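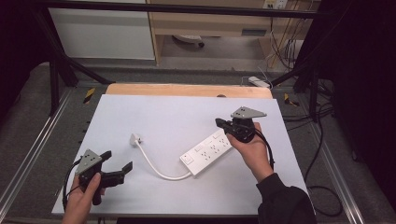 Hand-held grippers at the Putorell bench, power strip task.

Progress report to Koritz, Feb 12, 2026

We have logged 519 of the 3,000 demonstrations due by June. The handling rules now run to two pages, down from five, and people have started reading them. Rule one: start with the grippers clear of the plug and cord. Rule two, keep cables off the walkway, remains more of an ambition. Elevico's draft checklist is with us for comment. We have comments.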